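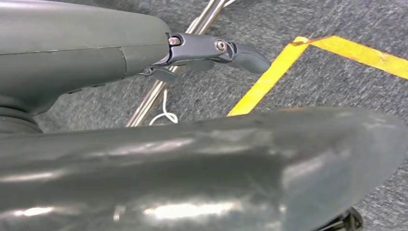
Tunolik的混纺灰地毯我踩了一个冬天，总算可以写点正经感受了。先说颜色，因为下单之前我最纠结的就是这个。商品页上叫“雾灰”，我以为会是很平的一块灰，铺开才发现是杂的，炭黑、蓝灰、浅灰的纤维混在一起，近看斑斑点点，站起来看又糊成一整片中灰。我挺喜欢这种杂，耐脏得不得了！旁边贴黄胶带也特别显眼，一低头就能看到线在哪儿，这个后面单独讲，因为我为了胶带折腾了好几个晚上。

交代一下背景。我的工作间是租的，原来是水泥自流平地面，夏天还行，入秋以后坐久了脚底冰得发麻，椅子一拖还吱吱响，楼下敲过暖气管抗议（我理解，换我我也敲）。预算定在2000元左右，超了就宁可先穿厚袜子。最后在Drarkutow的网店买的，按幅宽裁，2米宽的卷，要多长裁多长，地毯加运费一共1645元。没赶上活动，付完款我还惦记了一阵子是不是该再等等，后来天一冷就不想了。

同价位我还看过Grerko的圈绒款，样品摸起来更软，颜色也更干净。没买的原因很简单，圈绒怕勾。我这边经常拖架子、搬箱子，地上还时不时有带尖角的东西，一勾一条线，我光想想就头皮发麻。Tunolik这款的绒面短，有明显的纹理，手掌按下去是偏硬偏糙的，不是那种让人想躺下去的地毯。如果你想要的是卧室里光脚踩的云朵感，现在就可以关掉页面了，真的，买回去会失望的。

到货和铺设

快递送到楼下，卷得很紧，外面一层厚塑料膜，两头有纸板护着。重，比我想的重很多，我一个人抱着挪了几级台阶就放弃了，叫了同层的Yogesh Srivastava来帮忙抬。他在走廊那头修音箱，看了一眼说你这地毯毛味挺大啊。确实，拆开以后有股胶味，混着一点新轮胎的感觉，头几天我都是开着窗干活的，后面慢慢淡下去，现在趴在地上闻还有一丁点，正常坐着就闻不到了。鼻子特别敏感的朋友要留出散味的时间，最好别像我一样，拆了当天就急着往里搬桌子。

展开以后有卷痕，靠里圈那一头翘得厉害，像一片薯片。客服说反向卷一下再压重物，我照做了，压了几摞书和一箱打印纸，放到第二天早上平了大半，只剩一个角还不服气。那个角我最后用双面胶收拾的，到现在没再翘。

裁边比想象中好裁。美工刀从背面走，靠着钢尺，一刀不够就再来一刀，刀片换勤一点。背面那层底胶有点韧，刀钝了就会拉丝，拉出来的边毛毛糙糙的很难看。我裁门口那个缺口的时候就犯懒没换刀片，结果现在进门第一眼看到的就是那条狗啃似的边，每天提醒我一次。裁完的边不怎么掉毛，这点超出预期，我原本买了包边条，拆都没拆，在抽屉里躺着呢。

两幅之间的拼缝，我得老实说，看光线。白天自然光从侧面进来，拼缝能看出来，绒的方向一定要对齐（背面有箭头，铺之前先看箭头！我第一次铺反了一幅，颜色一深一浅，跟打了补丁似的，又全部掀起来重来）。对齐之后晚上开灯基本就找不到了，花杂的颜色帮了大忙，纯色的恐怕藏不住。

关于胶带

工作间要划区域，哪边走路、哪边放东西，我一直用黄胶带。以前贴在自流平上，撕下来干干净净，换成地毯以后我就很没底。试下来的结论是：普通的布基胶带在这个短绒面上粘得住，但得用力压，最好用硬的东西刮一遍，光用手抹过去的话，边缘没几天就开始卷，一卷就沾灰，黄边变黑边。贴之前先把那条地方吸一遍，浮毛吸干净了粘性差很多，我是说好很多，好得很明显。

撕的时候要慢，贴着地面往回撕，别往上猛拽。我猛拽过一次，带起来一小撮浅灰色的绒，当时心疼得要命，过后再去找那个位置，居然找不着了。残胶会留一点，摸着发涩，我用Mathur的去胶喷雾喷在抹布上擦（别直接喷地毯），擦完再用湿布带一遍，没有掉色，没有发白。警告一句，贴得越久残胶越多，有一段我偷懒留了整个冬天没动，撕下来以后那一条踩上去还是有点粘鞋底，擦了几回才好。如果你那边的划线经常要改，反而没这个烦恼。

颜色上我试过白的和黄的，白的在这种杂灰上面很吃亏，浅灰的纤维跟它抢，远一点就看不清了。黄的没话说，就它了。

耐不耐压

这是我买之前最想知道、又最难在评论里翻到的东西，所以多写几句。

桌腿是方的，底面比较大，压出来的印子浅，挪开以后喷点水，用手指往回搓搓，隔夜就差不多了。金属杆的那种架子就不一样了，脚细，受力集中，印子又深又圆，搓过也还能看到一个小坑。我后来在脚底下垫了小圆垫片，丑是丑了点，但是有用。转椅的轮子走的那一块，绒已经有点倒了，斜着看比旁边亮，这个我没办法，用硬毛刷逆着刷能起来一些，坐几天又倒回去。考虑过加一块透明椅垫，可是我买地毯不就是为了不看见塑料吗……先这样吧。

拖东西倒是很放心。箱子、铁架子、装满工具的塑料筐，我都直接拖，没有勾丝，没有起球，拖过的痕迹用吸尘器走一遍就没了。吵也是真的不吵了，楼下再没敲过管子，前阵子电梯里碰到还冲我点了点头。小螺丝掉下去没有声音，这一点要算在缺点里，以前叮的一声就知道滚去哪儿了，现在掉了就是掉了，加上地毯颜色又花，银色的螺丝还好找，黑色的简直是在考验人品。我现在的办法是手机开手电筒，贴着地面横着照，反光和影子一出来就好认多了。还有一招是丝袜套在吸尘器口上吸，亲测管用，就是当着客人的面有点不好意思。

打扫

平时就是吸尘器。短绒好吸，碎纸屑、线头一遍过，麻烦的是那种细细的塑料屑和剪下来的扎带头，会卡进纹理里，得来回多吸几次，或者先用刷子挑松。第一个星期吸出来的浮毛多得吓人，尘盒里一团灰毛，我差点去找客服理论，后面越来越少，现在基本没有了。

液体我洒过咖啡，带奶的，满满半杯。第一反应是完蛋，第二反应是拿厨房纸按（按！别擦！一擦就往纤维里揉进去了），按到纸上不怎么上色了，再用温水加一滴洗洁精，继续按。干了以后我蹲着看了很久，能看到一点点暗，站起来就没了。深浅混杂的颜色在这种时候简直是恩人。不过奶味留了几天，撒小苏打，过一夜再吸掉，好了。

沾水以后干得不算快，毕竟背面有底胶，透气一般。拿拖把拖这种事就别想了，我问过客服能不能整片水洗，对方回得很干脆，不行。

保暖

脚不冰了，这是最直接的变化。冬天晚上加班到十点多，以前脚要搁在暖脚垫上，现在普通拖鞋就够。但也别指望它有多厚，隔着袜子还是感觉得到底下地面是硬的，站久了脚跟一样累。我在常站的位置另外加了一小块防疲劳垫，跟地毯叠着用，垫子偶尔会溜，背面贴了防滑贴就老实了。静电嘛，最干的那阵子摸门把手被电过好几次，开了加湿器好一些，跟以前在别处踩过的化纤地毯差不太多，做电子活的朋友要自己掂量，该戴手环戴手环，Yogesh来我这儿借桌子焊东西的时候都是自己带防静电垫的。

售后碰过一次。送来的那卷边上有一小截底胶没上匀，一掰就分层，我拍了照片发过去，Drarkutow那边问能不能裁掉用，补了我一点钱，处理得挺爽快，就是回消息慢，上午问的下午才理我。那一截我裁下来当了门口的蹭鞋垫，没浪费，意外地很好用，鞋底的沙子刮得干净。

给个大概的判断吧。工作间、仓库改的办公室、要经常拖东西贴胶带的地方，我觉得值，让我再买一次还是这个颜色。家里有小朋友在地上爬的，先要块样品摸摸看，绒偏糙，膝盖可能不太乐意。想要高级感的也算了，它就是一块老老实实干活的灰地毯。

扣分的地方集中在味道、卷痕，还有商品页那张色卡，拍得太平了，完全看不出蓝灰的成分，我要不是运气好刚好喜欢，八成就退了。满分5分我给4分，扣的那一分里面，有半分是我自己门口那条狗啃边，应该还给它的，懒得改了。

补充：三月又去看了一眼，价格没动，多了一个更深的颜色。有人在评论区问我深色会不会更耐脏，我没用过，不敢乱讲，只能说现在这个颜色配黄胶带我看着很舒服，再深一点的话，黑螺丝我大概就彻底放弃了。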